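Nekemis bimanual cell, notebook
January 2024

Planner build 527, rubber band sorting

The Takard planner was restarted with the collision margin between the two grippers reduced. Under the previous build, both arms stopped whenever the fingertips approached each other over the band pile. Timeout for a joint plan is now 650 ms, with a cap of 2000 samples per query. 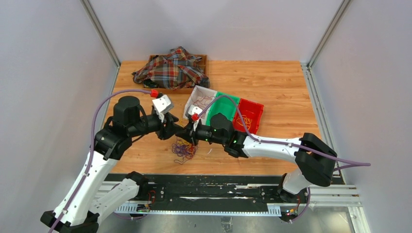

Perception

Segmentation of overlapping bands remains unreliable. The model merges strands of different colors into one instance, and the grasp point then falls between them. The mask threshold from the November configuration has been restored for comparison.

Open items

Add the cables to the self-collision model.
Log gripper distance at every planning step.
Repeat the run with 4 seeds before merging to the Mostden branch.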